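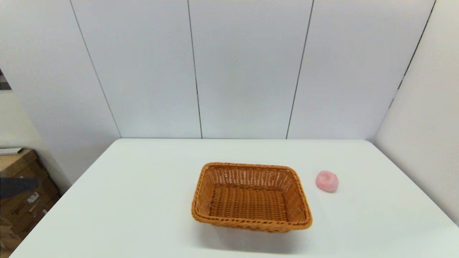
Cleaning a basket takes me maybe half an evening, and I put it off for years at a time. Then I moved my bread basket to dust the shelf and a little shower of crumbs and gray fluff came out of the bottom, so that was that. Wicker holds on to everything! If yours has a thick braided rim like this brown one, that's where you'll spend most of your time, and the corners come next. Flat walls are easy. Braids are a pain, because every twist has its own little gap for dust to sit in.

What you need

A soft paintbrush (I use an old one-inch Ljungberg, any brand will do)
A toothbrush you don't plan on using again
Dish soap
Two cloths, one for washing and one for drying
A vacuum with a brush attachment

Step 1: Get the dry dirt out

Take the basket outside, flip it over and give the bottom a few good smacks with your palm. Do this before any water goes near it. Wet dust turns to paste, and paste in a braid is a whole afternoon with a toothpick. Ask me how I know.

Now run the vacuum over the inside on the lowest setting, then go around the rim with the paintbrush. Push the bristles in the direction of the twist. If you feel a strand catch, stop and tuck the loose end back in before you go on.

Step 2: Wash it, but barely

Mix a small squirt of dish soap into a bowl of lukewarm water. Dip the cloth, wring it out hard, then wring it again. Wipe the walls up and down along the ribs. Use the toothbrush for the rim and the spots where the wall meets the base.

Don't soak it. I know some people put theirs in the bathtub, and some willow baskets can take it, but anything with a glossy finish may go cloudy on you. My Murlow picnic hamper did, and it never got its shine back.

Step 3: Rinse and dry

Go over everything with a clean damp cloth to get the soap off, then pat it down with the dry one. Leave it somewhere airy for 20 hours or so it feels bone dry at the base – out of direct sun, and not on a radiator. Turn it over halfway through.

Fixing a wobble

While it's still slightly damp is a good moment to straighten it out. Set it on a flat table, see which corner lifts, and press down gently on the opposite one. Put a couple of heavy books inside and let it dry like that. I got a badly rocking laundry basket nearly flat this way, though it took 6 tries.

I do mine every October now, before the hats and scarves go back in. If you've got a musty one, let it dry all the way, then leave an open dish of baking soda inside overnight with a towel draped over the top.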